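Home Games Forums Support Log in
Search tickets and articles

Ticket 1691: Usuga resets to level 14 after update (Android)
Status: Resolved
Product: Usuga, mobile
Opened: October

Reported problem
After the latest update my game opens at level 14 with the starter boat. Before the update I was well past the Grivenetti chapter and had some 1000 pearls. My Ollex account still shows the right profile picture and nickname. I haven't deleted the app. My tablet is on the same account and was last opened before the update.

Support reply, 9:40 am
Please don't open Usuga on the tablet yet. If it connects, it may upload its own save. Turn off wi-fi on the tablet, then send us the player code from Settings > Account on both devices.

Customer, 10:15 am
Phone code ends in K7, tablet code ends in D2. I thought they'd be the same.

Support reply, 11:05 am
They should be. Two codes means the phone has been signed in as a guest since the update and is showing your Ollex nickname from the cache. The level 14 save is an old guest save from before you linked the account. Your main progress is under D2 and the server copy looks fine from our end.

Steps to try on the phone:
1. Settings > Account > Sign out. Choose "Keep guest data" if asked.
2. Force stop Usuga, then clear the cache. Do not clear storage.
3. Open the game, tap "I already have an account" and sign in with Ollex.
4. When the save picker comes up, choose the one with the Grivenetti badge.

Customer, 12:20 pm
Steps 1 to 3 went through. No save picker. It went straight back to level 14.

Support reply, 1:50 pm
The picker is skipped when the phone's clock is ahead of the server. Set date and time to automatic, restart the phone and repeat step 3.

Customer, 2:10 pm
The clock was on manual, 3 minutes fast. Picker came up this time and I'm back in the right chapter. Pearls are all there. The daily colour puzzle streak is still at zero.

Support reply, 2:45 pm
Streaks are stored separately. We've restored yours by hand and it will show after the next daily reset. The tablet can go back online now. The clock fault has been logged for the next build. 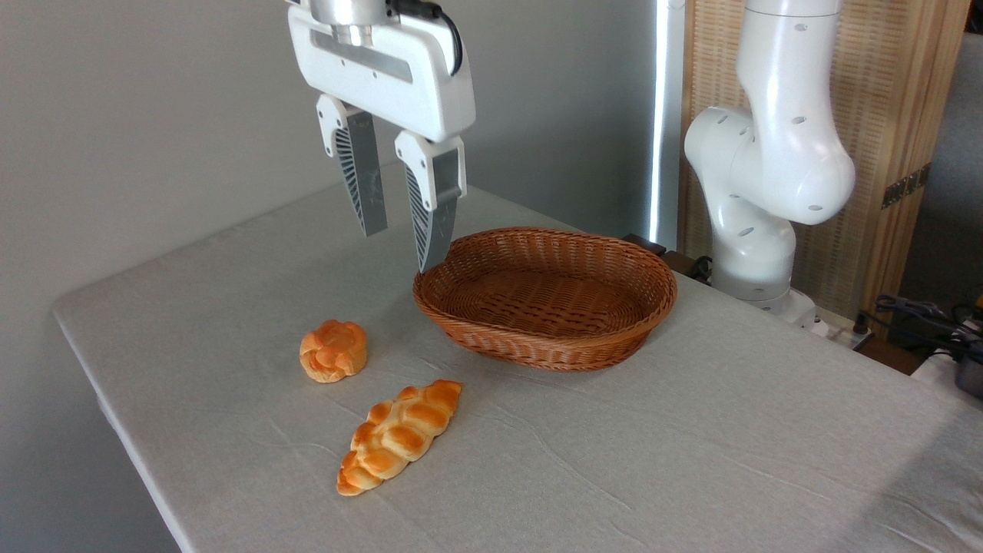

Photo: Gridberg

Ticket closed by customer. To reopen it, reply to the last email from Ollex support and leave the ticket number in the subject line.

Filed under: Saves and sync, Android, Account linking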